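The Night Ferry to Hollia

The last ferry left Poreo at 11:40 in the evening, and in February it usually left nearly empty. I bought my ticket at the window and the clerk slid it under the glass without looking up. It was number 1223.
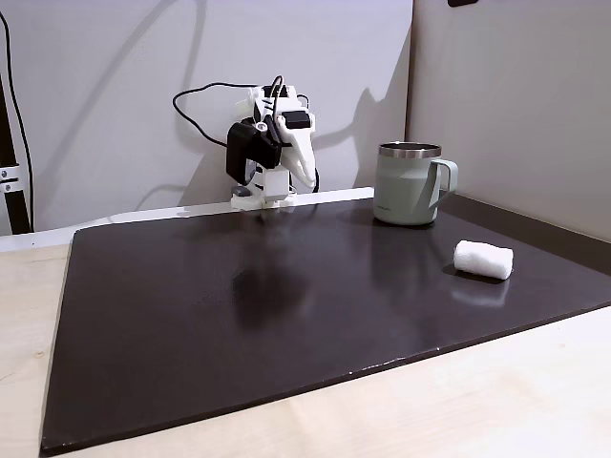 I had my father's coat over my arm and his keys in my pocket. The house in Hollia had sold that morning. The buyers wanted it cleared by noon the next day, and my brother had said on the phone that he couldn't get away.

There was one other passenger in the lounge, a woman with a cat carrier on the seat beside her. She asked if I was going home.

"To my father's place," I said.

"Same thing, for a while," she said, and went back to her magazine.

The crossing took 3 hours. I tried to sleep and couldn't. The engine shook the floor, and the coffee machine had a note taped over the slot. Near Tavares, where the channel narrows, I went out on deck and stood by the rail. The lights on the shore were the same ones he used to point out to us. The cannery, the church, the gas station that stayed open all night. The cannery was dark now.

I put the coat on because of the wind. It was too wide in the shoulders. In the left pocket I found a ferry ticket, folded twice and gone soft, from Hollia to Poreo. One way. It hadn't been punched.

I had lived in Poreo for 27 years and he had never come to see me. He always said the boat made him sick.

I read the ticket again under the deck light. The date had rubbed off. The price was still there, and it was an old price, from before they raised the fares.

When we docked, the woman with the cat was already waiting at the ramp. She said good night and I said it back. I walked up the hill to the house, let myself in, and turned on the kitchen light. His shoes were by the door. I started with the cupboards.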